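About Londo

We make and sell trays, boards and other things for the table, and we love doing it!

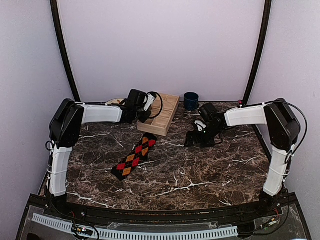 Do you take custom orders?
We do, up to 300 pieces a year, and most are ready in 5 weeks.

Londo started as a market stall 10 years ago. These days there are 3 of us in the workshop on Brabec Lane (plus a very full timber rack), and we still get excited when a board shows a good grain. Pick your colour and handle style, and drop in for a look any morning.

Recent
Oiling a tray at home
The Jeltitz range is back

Sign up for our newsletter
© Londo | Contact | Back to top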